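The dining table is where everything lands in our house. Toys, mail, little boxes I swear I'll deal with tomorrow — by January it had gotten so bad we were eating on the couch!

So now I keep one big basket up there and do an 8 minute clear-out before supper. Small stuff goes in first, boxes along the sides, round things in the middle where they can't roll off and end up under the chairs. 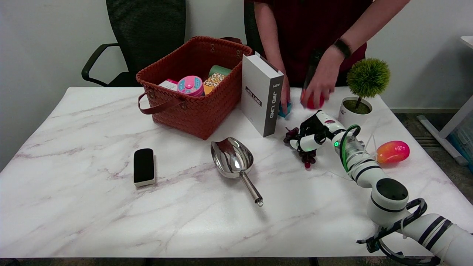
The orange basket partway through a clear-out, little plant staying put.

Get a basket with a proper handle, because you'll be hauling it from room to room. Tall boxes I leave out and carry separately (they tip the whole thing over, ask me how I know). And do leave one pretty thing on the table, a plant or a candle. I find I'm much less likely to dump my mail next to something nice.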